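Slide 4 - why small places win press

Okay, this is my favorite part, so slow down here. Mistmont had 23 rooms, no ad budget, and a lake that freezes. We got them into travel pages anyway! Tell the story of the first pitch (the bad one, five paragraphs long, all about the new roof). 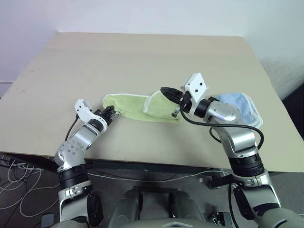
Green cloth on the tabletop.

Slide 5 - the pitch that worked

Read it out loud. It's 100 words. One idea: you can learn to sail an iceboat in a morning and be back for soup. Editors wrote back the same afternoon. Pause and let people copy down the subject line.

Mention that Brindilari tried the same thing with their walking school in June and pitched only 21 writers, each by name - small list, real homework.

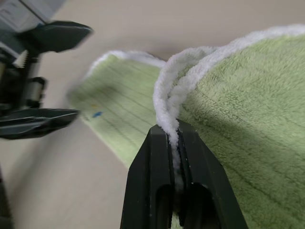 Photo: Panganiban

Slide 6 - awards

Yes, enter them! Start with the regional ones. Keep every clipping in one folder as it comes in, and write the entry while you still remember why you picked that angle. Plullel left theirs to the last night and forgot to attach the article. (Wait for the laugh.)
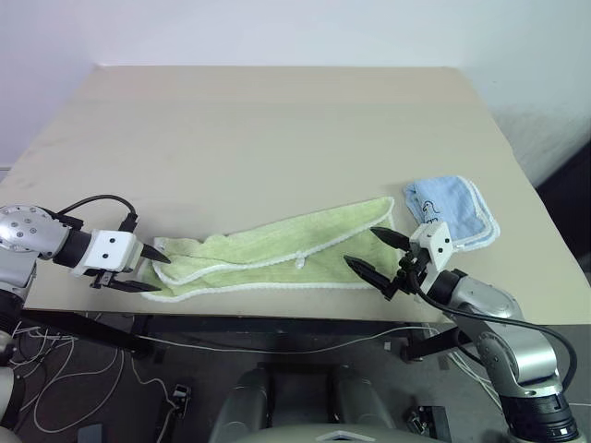 Clodagh Rafferty told me she'd skip awards entirely in the first year and spend the hours taking writers out on the water. I go back and forth on this, so ask the room - hands up for each side.

Leave 5 minutes for questions. Handout is by the door.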